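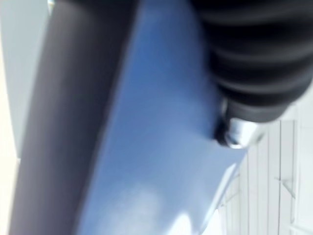
**Pellolside Workshop, Records and Stores** | shared notebook

June, after lunch

Started on the desk cabinet today. It has been on the list since the Trutden paperwork came over and the binders went in wherever there was room. The aim is to have the calibration records in one place and in order, so whoever needs a certificate can pull it without getting everything else out onto the carpet.

Clear shelf depth is 300 mm by tape, measured from the front edge to the back panel. I'd written a smaller number in the old layout sketch and have crossed it out. Width I haven't done yet. It needs both doors fully open and I kept catching the right one with my knee.

There should be eight binders on the register. Corinne Zamora has the Valtonen supplier file at her desk and knows it belongs here. The old delivery dockets can go to the archive room once Niilo Hakala has signed the sheet.
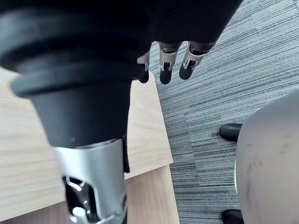 Spine labels are the main job. The old ones were done in pencil and grey ballpoint, and from standing height they all read as blank. I want plain black type on the lightest stock we have, nothing coloured, no logo. The contrast should be as strong as the silver joints against the matte black of the fingers, where you can pick out even the pin and the small cutout. If the number on the spine is that clear we won't need the list taped inside the door, which keeps falling down anyway.

Ordered Mollik label sheets, 2 packs. Niilo thinks one would do. He may be right, but the last lot jammed in the printer and we lost a good part of it.

On stacking: flat works for now. The binders are too tall to stand upright under the desktop with the shelf where it is, and I'm not moving the shelf until I've looked at the lower hinge on the right. When they're flat they need to be squared up with the spines out. A binder put in at an angle slides back under the desktop and then the one below creeps out to the side.

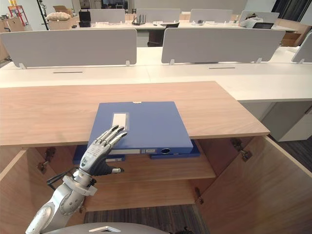 ## Stacking and labels

- Blue binders for calibration records only. Anything else in a blue binder gets moved to a different colour.
- Spine to the front, finger hole on the right.
- The small white label on the top cover stays. It gives the register number and it's handy when the stack is flat.
- Newest on top. Corinne would rather have them by instrument, and we can go that way once the spines are readable.
- Both doors open before pulling anything out.

Sorting the loose sheets took roughly 2 hours, mostly checking for duplicates. The duplicates are in the tray by the printer. Please don't recycle them yet, a couple have handwritten corrections that haven't been copied across.

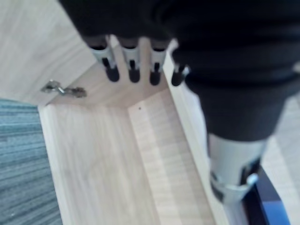 *Cabinet, light wood-grain panels, with the fingertips just clear of the wood.*

Still to do:

- measure inside width and write it in the layout sketch
- wipe the panels down with a barely damp cloth, no solvent on the smooth finish
- check the hinge screws on both doors
- get the Valtonen file back from Corinne
- print and fit spine labels when the Mollik sheets arrive
- Niilo to sign the archive sheet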